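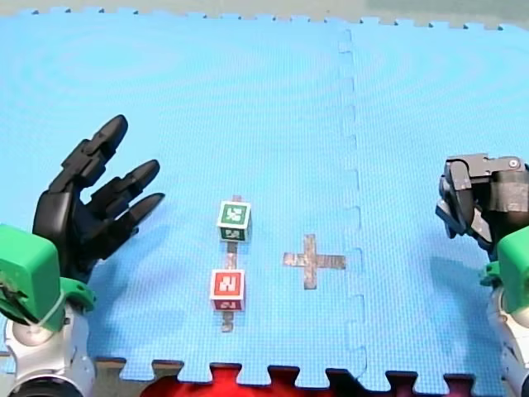 Opening slide: blue foam mat, interlocking tiles

Okay, hi everybody, thanks for coming to the 1015 slot (second coffee, I see you!). Slides are up on the Sullow page, the version dated 22/04/2024, so ignore the older one.

Say up front: this talk is on noise in apartment buildings and what you can do with not much money. I rent. I've rented my whole adult life. I'm not an acoustics engineer, I just got fed up and started reading.

Start with the Karport story. Third floor, old building, neighbor below who knocked on the ceiling with a broom every time I dropped a spoon. I bought the thickest rug I could find and she still knocked. PAUSE, let them laugh if they're going to.

Then the two kinds of noise. Airborne is voices, TV, the dog. Impact is feet, chairs, dropped spoons. People mix these up all the time and spend money on the wrong one. I did it! I stuck foam squares all over my living room wall in September and the room sounded great, and I could still hear every word of next door's game shows.

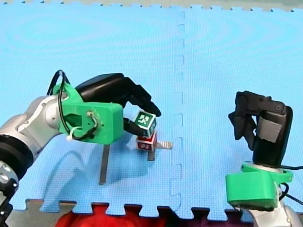 So for impact noise you want something with give between the foot and the floor. Rug pad first, rug second. The pad does more of the work than the rug, so if you only have money for one nice thing, get the nice pad. Felt on chair legs, and replace it when it goes flat (mine last a few months, tops).

For airborne noise, look for gaps. Door sweep, putty around the outlets on your own side, weatherstrip on the front door. At the Yazzie building we did 5 doors in one afternoon and the hallway noise dropped so much that I went back out to check if everybody had left.

Money slide. My own place came to $91, all in. The quote I got from Cliseck for a proper floating floor was $1390, and that was one bedroom. Don't bash them, it was a fair quote, I just don't own the floor.

Skip the decibel chart if we're running behind.

Talking to neighbors: go before you're mad. Bring your number, ask for theirs. Ask what time they sleep. My broom lady worked nights, and I'd been vacuuming at noon for two years.

Questions. If someone asks about white noise machines, yes, I have one, and it's on the last slide with the rug pad sizes.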